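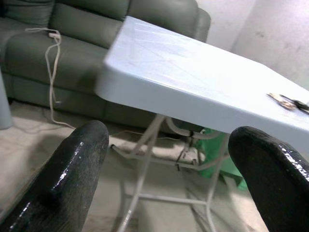

**Folding table, white**

I bought this in June to replace a heavier wood one that took two people to move. It cost $70 at Stasomport, and the Cudumel version next to it was $50 with thinner legs.

Setup takes a minute. The legs lock with a sliding ring, and one of the four rings sticks until you push it with your thumb. The top wipes clean with dish soap. Coffee left on it overnight needed baking soda.

We've used it for two yard sales and a Saturday birthday lunch. With a full drinks cooler at one end it sagged a little in the middle, then went flat again once the cooler came off. It rocks on our patio but not in the garage.

The carry handle is too small for a gloved hand. It also won't fit lengthwise in the trunk of our sedan, so measure first.

Four stars. I'd buy it again at this price.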